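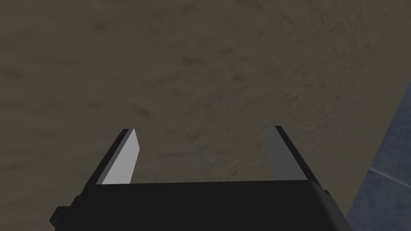

Potholm Linen Tea Towels – Set of Two

I've been selling kitchen linen for a fair while now and these are still the ones I take home. The Potholm is a plain woven linen tea towel, a bit heavier than what you'd find at the supermarket, and it comes in a pair because one is always in the wash at my place.

Fair warning, they're stiff when they arrive! My sister Kartini Chin rang me up the day she got hers and asked if I'd sent her a placemat. Give them three or four washes and they go lovely and floppy, and from then on they drink up water like you wouldn't believe. I do my wine glasses with mine (no fluff at all) and then hang it on the oven door, and it's ready again by the time the kids have dirtied everything.

Colours this season are oat, slate grey and a dark green we call Gorna. The green can let go of a little colour in the first wash, so keep it away from your white shirts. I learned that with a pillowcase. The oat is the one most of you order, and I get why, but the grey hides tomato sauce much better if you cook the way I do.

The details

Fabric: 100% linen, plain weave
Size: 50 x 70 cm
Hanging loop: yes, cotton tape, sewn into one corner
Wash: warm machine wash, up to 60 degrees
Dry: line or low tumble
Iron: only if you enjoy it
Price: $38 the pair

Skip the fabric softener, please. It coats the fibres and then you'll be writing to tell me they've stopped drying. If you've already done it, a hot wash with half a cup of white vinegar usually brings them back.

People ask how these compare with our Borbély towels. The Borbély is a linen and cotton blend, so it's soft straight out of the packet and a few dollars cheaper, but it's thinner and I find I go through two of them after a big Sunday roast. For a gift I'd probably go with the Borbély, as it feels nice in the hand from day one. For your own kitchen, get the Potholm and be patient with it.

We made 500 pairs in this run and there are 87 left in the green. The next lot is due in November, and Anqi Wan, who does our dyeing, is hoping to add a mustard. I've seen the test piece and I'm keen – it's more like proper hot mustard than the pale stuff.

Postage is a flat $9 anywhere in Australia, and I pack orders on weekday mornings. If you'd like them gift wrapped, pop a note in the comments box at checkout and I'll tie them up with string and a card. Returns are fine within 30 days as long as they haven't been washed.

Search our shop Enter keyword Go

Contact us | © Rutinia Kitchen Linen | Back to top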